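Zollis wants to sell you a table-clearing arm by December, and Fudasik, the catering group that runs canteens and small guesthouses out of Waltudwood, is thinking about buying 12 of them. The budget paper went around to site managers this week. It is short on the things a buyer would normally ask about.

The plan calls for one arm per site, leased over five years, with the first units going to the guesthouses. The job is narrow: set and clear steel tableware on ordinary tables. Harish Annamalai, who wrote the paper, puts the saving at 800 staff hours a year across the group. The figure comes from the vendor's own worksheet, and the worksheet assumes the arm is working through every meal service. Anyone who has run a dining room will know how likely that is.

Annamalai defends the number. "It's a planning figure," he said. "We had to start somewhere, and the lease has a break clause." The break clause kicks in after 13 months. Until then Fudasik pays whether the arm clears a plate or sits in a closet.

The work itself is modest: a bowl, a cup, a fork, a spoon and a plate on a square table.
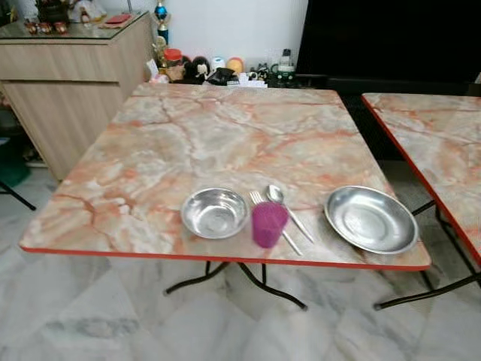
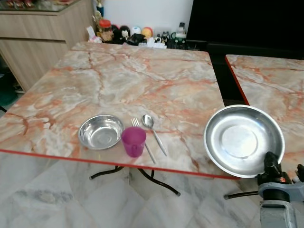
## What the budget leaves out

Start with the grippers. Zollis lists the fingers as wear parts and sells them separately, but there is no line for them in the paper. There is no line for training either, or for a spare arm, though the lease allows the vendor up to five working days to answer a fault call. A guesthouse serving breakfast cannot wait five days for a plate to move.

Then there is the tableware. Polished steel bounces light around, and see-through plastic has long been a headache for machine vision. Zollis says its software handles both. Sharada Mudaliar, who looks after purchasing for the guesthouses, has asked for drop and miss rates on each item, measured under the lights the sites really use. She had not received them when we spoke.

"I'm not against it," Mudaliar said. "I'd like to see a week of breakfasts before I sign for a year of them."

Eamon Conneely of Zollis said a site trial could be arranged but would be billed. He would not give a price, and he would not say if the fee comes off the lease when a customer goes ahead. He did say that "most customers skip that stage." That may be so. It would be more convincing if he had named one of them.

Fudasik has been down this road. Its floor-cleaning machines, bought through the dealer Nambiar, were also sold on hours saved. Gangadharan Pai, who managed the site that got the first one, says it ran well on open floors and needed a person walking ahead of it to shift the chairs. Nobody had put that person in the budget.

Pai's advice is to buy one arm, pay for the trial, and have someone outside the project keep the log. Annamalai says a single unit loses the volume discount. The paper doesn't say how big the discount is.

Site managers have until the end of the month to send in comments. The order itself needs sign-off from Zhuoran Xu, head of operations, who has asked for a revised version with the wear parts and the trial fee included.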